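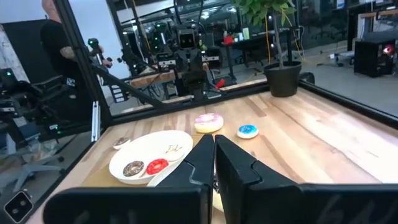
21 October 2022. Table setting, dessert set, continued from the May pages.

Purpose: fix the prop list and the starting layouts for the donut sorting task so that the Terketti and Nenton benches can set the same table from the same sheet. Current sheet is number 1639. It replaces the handwritten one taped inside the cabinet door.

Props. Toy donuts, mixed frosting colors, one set per bench. White dish, beige dish, placemat. The donuts go back in the Vlad bin at the end of the day, frosting side up. Two of the spares have a seam that has opened on the underside; set aside, glue tomorrow. The sprinkles are molded in and do not come off, so a damp cloth is fine. No alcohol wipes. They dulled the red one in the first set.

Table. Butcher-block top, wiped before each block of runs. Crumbs of kraft paper collect along the rail and need a brush. Overhead lights on, all banks. Record the mat type in column 4 of the sheet; it was left blank on most of the morning rows and I filled those in from memory, marked with a star.
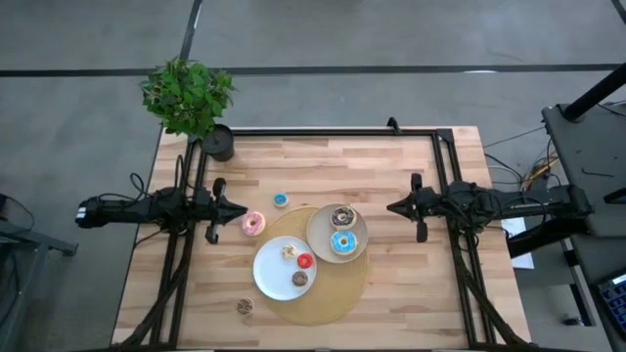
Layout B is the one with the most setting errors so far. The sheet says "two plates on mat," and people read that as side by side and centered. What I want is the version with the white plate partly off the lower left of the woven mat and the beige one up and to the right, the rims almost touching. Five of the donuts are split between the two and three sit on the bare wood, with the chocolate one with sprinkles and the blue one on the beige plate. The sheet will get a sketch. Until then, set from this page.

Mat notes. The kraft mat lies flat if stored flat. Rolled, it lifts at the corners for the first 20 minutes and the near plate rocks. The woven mat has no such problem but is slightly domed in the middle. Push down on the center before placing plates. Dishes slide more easily on kraft than on the weave.

Block total for layouts A and B combined: 94 resets logged. Reset time is mostly spent finding donuts, so a shallow tray next to the bench would help. Nondden has one that fits; ask before taking it.

Wrapped items are a separate set and get their own sheet. Do not mix them with the donuts.

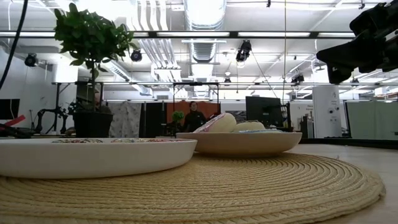 Wrapped set, beige bowl on woven mat, white plate at left.

Open points:
Bowl or plate for the wrapped set. The bowl wall hides flat packets from the side. Try both.
Second woven mat, same diameter. The one in the cabinet is smaller.
Reprint 1639 with the sketch and the mat column in bold.
Glue for the two spares.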